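Dulville House Residents' Group
Minutes of the house meeting, 21st July

Present: Raquel Figueiredo (chair), Renzo Carbone, Ginevra Russo, Kobe Goossens, Dario Lo Presti (minutes)
Apologies: none received

1. Minutes of the last meeting

Read and agreed, with one correction. The shelf in the hallway was put up by Kobe and not by Renzo, who was happy to give up the credit.

2. Shared suppers

Raquel opened with the good news that the suppers are a hit. The last one used up every serving of the lentil stew and went on well past the time we had planned. Ginevra said it was the most fun she has had in the building since moving in, and there was loud agreement from the Zanetti Street end of the room (Kobe).

Everyone wants to keep going through the fall and have a big one in December. Renzo offered to cook again. He would like somebody else to take dessert this time, and Ginevra said yes before he had finished asking!

Agreed: suppers continue, with Renzo on the main dish and Ginevra on dessert for the next one.

3. The table and the dishes

There was a long and very cheerful talk about the white table. Kobe loves it where it is, as people can get to it from the open floor and nobody has to squeeze past. Raquel had wondered about pushing it against the wall but came around after we all went over and stood by it.

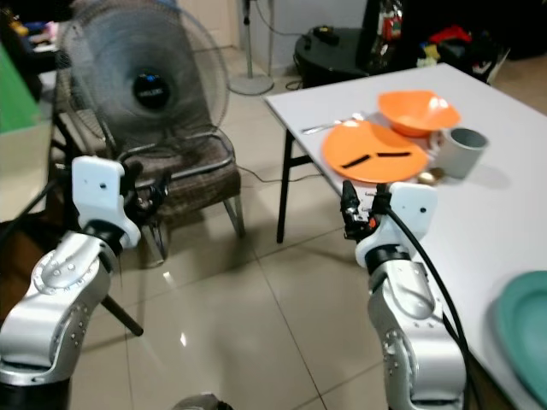 On dishes, the bright colors won easily. The orange plate and the orange bowl make even plain rice look like a party, and Ginevra would like us to build the whole set around them. Dario asked that we keep the gray cup in use too. Kobe has seen a mixed set at Bisis for 141 dollars and thinks it would match well enough. Renzo would sooner pick up odd pieces secondhand, and he knows a good place out in Grekberg.

Agreed: Renzo and Ginevra to go to Grekberg first. If they find nothing they like, we look at the Bisis set again.

4. Clothes and odds and ends

The pile at the back, past the black side table, came up next. Raquel would love to see it sorted before the next supper. Some of the clothes are good enough to pass on, and Dario put in a strong word for a swap evening, with a rail, some music and snacks. This went down very well. Anything left over goes to the clothing bank.

Anyone who has something in the pile should take it out by the end of the month.

Action: Dario to set up the swap evening. Kobe to lend a rail.

5. Keeping cool

The standing fan was praised by all. Ginevra asked if it could be turned toward the table during meals and Kobe said of course, provided the napkins are held down. The checkered chair stays. Raquel called it the most comfortable seat in the house and offered to defend it against all comers.

Floor washing: the tiles are to be mopped the morning after each supper. Renzo and Raquel will do the next one.

6. Money

We have 335 dollars in the kitty after the last food shop. Suggested contribution stays at 8 dollars a head, children free.

7. Any other business

Kobe has too many zucchini and will leave them by the front door. Please take some. Ginevra is collecting recipes for a house cookbook and already has seven, four of them from Renzo.

Next meeting at Raquel's apartment. Bring a chair.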